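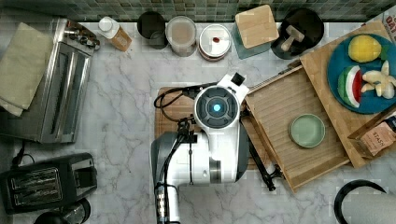 Page last changed: April 13, 2020

New planner release lets kitchen arm think again mid-reach

The software group at Dalteo has put out version 6 of Bulska, its motion planner for single-arm work on countertops, and those of us who have been waiting for it since December are very pleased to see it arrive. The headline change is that the planner can now throw away part of a path and work out a new one while the arm is still moving, where earlier versions had to come to a full stop first.

That sounds like a small thing until you have watched an arm pause over a tray every few seconds! Kitchens are crowded places for a planner. A toaster oven on one side, a row of canisters along the tiles, a plate of toy fruit on a cutting board that overlaps the tray next to it — all of it has to be treated as something to reach for or something to stay well clear of, and the answer changes with each new task.

Zixuan Guo, who leads the work, told us that most of the effort went into the part of the code that decides how much of an old path is worth keeping. "We used to start over every time, and it was safe, but it was slow," Guo said. "Now we keep the piece close to the arm and only redo the far end, and the motion comes out much smoother for it."

The team ran 2,546 planned reaches through the new version before release, and 13 of them ended with the planner giving up and holding still. Guo's group has gone through every one and traced most of them to the wrist, where the cable takes up more room in some poses than the old collision model allowed for. A thicker cable model is included in this release, though it is switched off by default and you will have to turn it on in the settings file.

There is also a new viewer, built with friends at Kandasamy, that shows the kept and redone parts of a path in different colors. Our colleagues at the Grarkotham lab have been trying it for three weeks and have already sent back a long and very friendly list of requests. Notes on moving over from version 5 come with the download, and questions can go to the usual Bulska mailing list.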